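Notes from the Stockroom

It's been six months since the robot rolled into our back storage room, and people from the front office keep stopping me at the coffee machine to ask how it's going, so I figured I'd just write it up for everybody. I'm Ghizlane Ait Ali, I run receiving and returns here at Plumura, and yes, I'm the one who voted against it last November!

I'll own that. I had a whole speech ready about how returns are too weird for a machine. Have you seen what comes back to us? Boots, bags, straps with no bag attached, boxes inside boxes (taped, re-taped, and with three old labels still on top). My crew can tell what a thing is from across the room. I did not think two arms and a pair of gray hands were going to manage that, and for the first couple of weeks I felt pretty smug.

Then we changed how we work with it, and that made more difference than anything the people from Stastport did to the software. We quit handing it the mystery items. It gets the bins now: take the thing out, put it where it goes, reach in for the next. The clear plastic ones suit us best, since whoever's on shift can see from the side what's left without walking over and lifting a lid. On a good day it gets through 39 bins. A person can still beat that, easily, but a person also has to bend down to the carpet for every one of them, and I have the sore back to prove it.

What's changed for us? Less bending, more looking. Two of us used to spend the whole morning emptying bins, and now one of us checks condition and writes up the refunds while the other handles the oddballs. The Jamine account alone had 300 returns sitting over the winter, and we're finally down to 29. I like that part of the job a lot more, if I'm being truthful, and I hear the same from the others. What I don't like is the waiting. It's slow with anything soft, and you can't just reach in and grab the thing yourself while the arms are moving, which took me ages to learn (sorry again to whoever heard me yelling).

Hours haven't been cut, before anyone asks. I asked too, in writing, and I keep the answer in my desk. There are new tasks to learn, though, and some folks picked them up faster than others, so we've started pairing up on Tuesdays. The Đinh shipment lands next month with over 1,000 pieces, and that'll be the first really big one we do this way. If you'd like to come watch, knock first and please stay on the door side of the shelves.

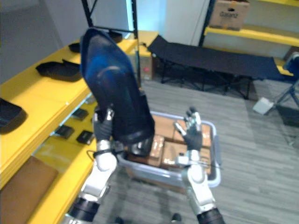
Pairing Up on Tuesdays

We still have room in the afternoon group. You don't need any experience with the robot, just closed shoes and an hour to spare. Put your name on the sheet by the receiving desk, or grab me at lunch and I'll add you.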